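Home Archive About Reading List Contact

This site uses cookies to remember your preferences. By continuing to browse you accept this. OK

Do you really need to descale every month?

10/13/18

My sister-in-law sent me one of those articles again. You know the type: eleven things in your kitchen that are slowly poisoning you, with a link to buy the cure next to each one. Number four was limescale in the coffee maker. The cure was a bottle of Clernuter, to be used once a month, forever.

I have owned coffee makers my whole adult life and I have descaled them when they got slow. I have never once been poisoned. Still, I've been wrong before (the water heater, which my brother will bring up at my funeral), so I spent some evenings in June reading up and asking people who ought to know.

First, the scare itself. Scale is mostly calcium carbonate, the same stuff that's in chalk and in a good many antacid tablets. It makes the heater work harder, and if you leave it long enough it can clog things. Those are reasons to clean it out. They are reasons a machine might die early. The article slid from "bad for the machine" to "bad for you" in one sentence and hoped I was skimming.
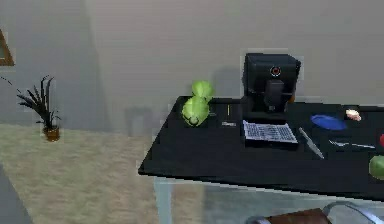

A black coffee machine on a glossy black table.

Then there's the monthly part. I wrote to the Clernuter people and asked what the schedule was based on. I got a cheerful reply telling me that regular care is important. I wrote back asking for the test. I got the same cheerful reply with a coupon in it.

Roya Nouri ran a repair counter for years and has opened up more of these things than I'd care to look at. She told me the schedule means nothing unless you know the water. Somebody on very soft water could go most of a year. Somebody on a hard well might need to do it every few weeks. A single number printed on a bottle can't be right for both of them, and I noticed it happens to be the number that sells twelve bottles a year.

So I got my water tested. The strip said 80 parts per million and the lab said 100, and I'm told that either way it's nothing special. I would like somebody to explain why I should trust a strip that's off by a fifth, but that's another post.

What about vinegar? Here the internet splits into two churches. One says vinegar is all anybody ever needed. The other says it will eat your seals and your coffee will taste like salad until spring. My friend Adelino Aguiar is in the first church and his machine is old enough to vote, but one machine is one machine. I don't know what he'd have if he'd used something else, and neither does he.

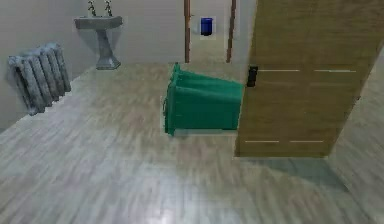

I ended up with plain citric acid, the kind sold for canning. It's cheap, it doesn't stink, and if you look at the small print on a lot of branded descalers you'll find it or one of its cousins listed there. You're paying for the bottle and the picture of a waterfall. Check your manual first, of course. Some makers warn you off certain acids, and I can't tell from here whether that's chemistry or a side business in their own sachets.

My current rule is that I clean the thing when it gets slower or louder than it was. That's it. I tried keeping a log and gave up after the second entry.

Negin Hassanpour commented on the last post that I'm "suspicious of everything except my own habits." Fair enough. If anyone has a real side-by-side test, same machine, same water, different schedules, please send it to me and I'll print it even if I come out looking like a fool. No coupons, please.

Next up, unless I lose my nerve, is the water filter pitcher. I already have a bad feeling about the replacement light.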